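Foro Automatización y Robótica > Visitas y ferias
Tema: Jornada de puertas abiertas en Grasum (manipulación bimanual en cocina)

torno_cnc
Estuve en noviembre en la jornada de Grasum y dejo aquí mis notas por si alguien piensa ir a la siguiente. Grupo de 20 personas, dos turnos; el mío entró a las 16:00. La presentación la hizo Albane Ferrand y la parte de control la explicó Boyang Ren.
El equipo es un humanoide de dos brazos con manos articuladas, trabajando frente a una isla de cocina blanca con fregadero doble. Según Ren, la tarea de referencia es trasladar piezas de vajilla de una cubeta a la otra. Dio una cifra de 504 ensayos acumulados desde que montaron la isla, con 314 completados sin intervención del operador.

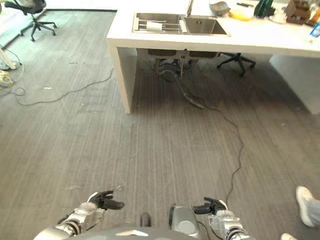
El lazo de control de los brazos es local. La planificación va en un equipo aparte y, si se pierde la comunicación, los brazos mantienen la última consigna y la base se bloquea. Pregunté por el par máximo en muñeca y no lo dieron. Tampoco dieron el fabricante de las manos.

mbrvalencia
Gracias por las notas. 314 de 504 es un 62 %. Para una tarea de cubeta a cubeta me parece bajo. ¿Dijeron qué cuentan como intervención?

torno_cnc
Cualquier pulsación en el mando, incluida la pausa. Si el operador pausa y reanuda sin corregir nada, el ensayo sale de los 314. Ren lo repitió dos veces.

Ritby_74
Entonces la cifra no se puede comparar con ninguna otra. Con ese criterio, un operador nervioso te hunde la estadística. Yo habría separado paradas de seguridad y correcciones de trayectoria.
Por otra parte, vi cables sueltos por el suelo en la foto, uno de ellos viniendo de debajo del fregadero. En mi planta eso no pasa una inspección, y menos con visitas andando al lado.

torno_cnc
Es un laboratorio, no una línea. Lo de los cables te lo acepto. Lo del criterio no: prefiero uno estricto y conocido a tres categorías que cada cual rellena a su manera.

Bohdan Ostapchuk
Fui en el turno de la mañana, a las 11:00. Nos enseñaron otra cosa: apertura y cierre de la mano con distintos diámetros, sin desplazamiento. Tiempo de ciclo de 74 segundos por serie completa, medido por ellos. A mí me pareció lento, pero la repetibilidad era buena a simple vista.
Una corrección al primer mensaje - la base no se bloquea al perder la comunicación, entra en parada controlada y después bloquea. Lo pregunté expresamente porque en Cattaneo tuvimos un problema con eso.

torno_cnc
Anotado. En mi turno dijeron "bloqueo" sin más.

Ritby_74
La diferencia importa. Un bloqueo inmediato con los dos brazos extendidos te puede desplazar el centro de masas lo bastante para volcar. ¿Alguien tiene la curva de deceleración?

xiuying_ye
No la publican. Se la pedí a Weidong Gu por correo después de la visita y me contestó que está en revisión. Sobre el 62 %: el dato mezcla dos versiones del controlador de agarre, cosa que se comentó al final, en el turno de preguntas. Sin el desglose por versión no sirve para decir si es alto o bajo.

mbrvalencia
Eso cambia bastante la lectura. Retiro lo de "bajo" hasta ver el desglose.

Ritby_74
Yo mantengo lo mío. Si enseñas un porcentaje en una jornada abierta, lo enseñas desglosado.

Bohdan Ostapchuk
Si alguien va a la próxima, que pregunte también por la holgura en los dedos tras uso prolongado. En mi turno no hubo tiempo. La inscripción se hace por formulario en la web de Grasum y piden calzado cerrado.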